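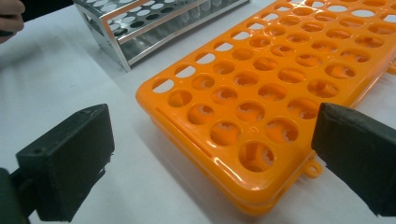

Tube Storage in the Teaching Lab
Project report by Bhupendra Nigam
Supervisor: Clive Horrocks

1. Background

The first-year chemistry lab uses plastic racks and stainless steel racks on the same benches. Students take whichever is closest. In May I was asked to find out which kind suited the glass tubes we use and to suggest how the racks should be stored.

2. Racks compared

The orange plastic rack has two tiers. The top deck has round holes, and the lower tier has notched openings with flexible fingers that grip the tube. The steel rack has a punched upper plate with both oval and round holes, on an open frame.

3. Method

I handled 349 tubes over the project. Each was placed in a rack, carried the length of the bench and taken out again with one hand. I wrote down any tube that tipped, stuck or rattled.

4. Results

In the steel rack, 47 tubes leaned enough to touch a neighbour. In the plastic rack seven stuck in the fingers and needed a second hand. None broke in either rack. The steel rack was quicker to rinse and dry. Water stayed in the lower tier of the plastic one, and it had to be turned over on a towel.

5. Recommendations

Use the plastic racks for carrying and the steel racks for drying beside the sink. Label the shelves by colour so the two kinds go back to separate places. The narrowest tubes were not tested and should be checked before next term.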